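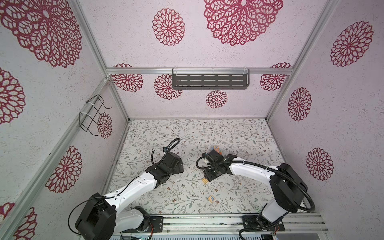
Flonddale, 2023-07-21

Posted in: Student Projects | Surface Pattern and Interiors

Leaves on the Table: Botanical Prints in the Rented Home

Report submitted by Gion Reisinger, second year

1. Purpose of the project

The project set out to examine why plant and flower prints remain the usual choice for wallpapers, table coverings and other low-cost furnishings in rented homes. The subject was chosen after a visit to the Riviere pattern archive in December, at which the group was shown sample books from the former Grarkbridge printing works. The archive holds 701 catalogued samples from the works, and the great majority carry stems, leaves or blossoms of some kind.

The original proposal covered curtains and bedding as well. On the advice of the module tutor these were removed, as fabric hangs and folds and is therefore seen in a different way from a print laid flat or pasted to a wall.

2. Method

Two sources were used. The first was the archive itself, where every sample was sorted by motif, by ground colour and by the size of the repeat. The second was a questionnaire sent to tenants of the Nulari housing association, which manages roughly 3,000 homes in the district. A total of 244 completed forms were returned. Tenants were asked which patterned coverings they had bought, where these were used, and what had guided the choice. Space was left for comments, and many of the longer replies proved more useful than the ticked boxes.

A further 80 forms were returned with one or more pages blank. These were left out of the totals, although written comments from them have been read and are drawn upon in section 4.

3. Findings from the archive

The earliest Grarkbridge samples favour large, dense flowers on dark grounds. Over time the grounds become paler and the drawing thinner, until the later books are given over almost wholly to open branching patterns with plenty of background showing. The printing notes kept with the books suggest a practical cause. A thin line uses less colour, and a slight fault in the matching of two screens is harder to see in a scattered leaf than in a full rose.

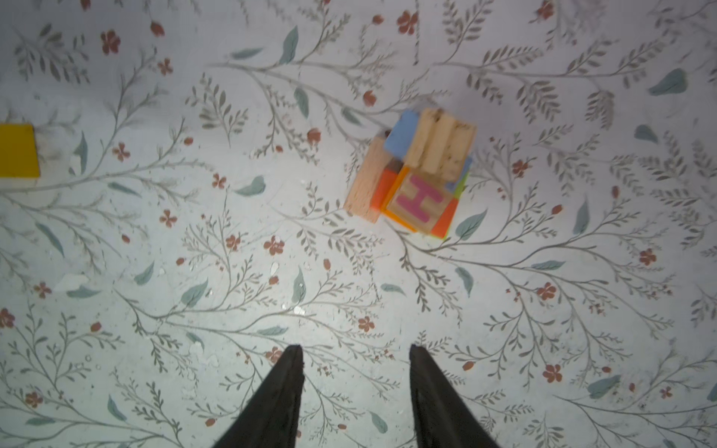
The same notes record complaints from retailers about patterns with a strong direction. A stem that runs one way only must be hung or laid one way only, and customers were said to waste a good deal of material in correcting mistakes. From the middle books onwards the designers turn more often to stems which cross and branch at several angles. The group at first took this for a change in taste, and the point had to be rewritten when the letters were found.

Mandala and lace designs form a separate and much smaller group. They are nearly always printed in one colour – red, blue or black – on a white ground, and they were sold for feature walls and cupboard linings. Their repeat is regular, so a crooked edge is noticed at once. The works appear to have stopped offering them before the last of the sample books was made up.

4. Findings from the questionnaire

Most tenants who had bought a patterned covering had chosen a plant design. When asked why, they seldom spoke of a love of flowers. The commonest answers concerned marks and crumbs, which are held to show less on a broken pattern than on a plain one. A second set of answers concerned the landlord. Tenants who are not allowed to paint will often cover a table, a shelf or the inside of an alcove instead, and they look for a pattern that will sit quietly beside walls they did not choose.

Mixing of patterns was more common than expected. Several tenants had two or three different prints in one room, bought at different times, and described the result as cheerful.
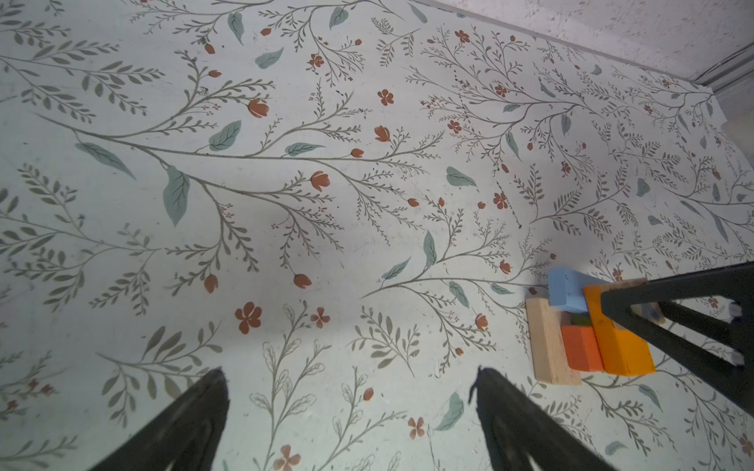
Wear was the chief source of regret. Comments mention lifting corners, scratches, and pale grounds that had gone dull where plates were dragged across them. Tenants in kitchens without an outside window reported more trouble with edges than others did, although the numbers are too small for a firm statement. Very few had thrown a covering away for this reason. It was more usual to trim it and move it to a smaller table.

5. Limits of the work

The archive covers a single printing works, and the questionnaire a single landlord. Older tenants replied more readily than younger ones. The sorting of motifs was also a matter of judgement in places, especially where a leaf had been simplified so far that it could be read as a plain oval. Such samples were placed with the botanical group when the pattern name mentioned a plant.

6. Further study

It is proposed that next year's group should visit a small number of homes, with the tenants' consent, and record how coverings are cut and fixed. The archive has agreed in principle to lend the last two sample books for this purpose. A full list of samples, with motif codes, is held in the department office and may be consulted on request.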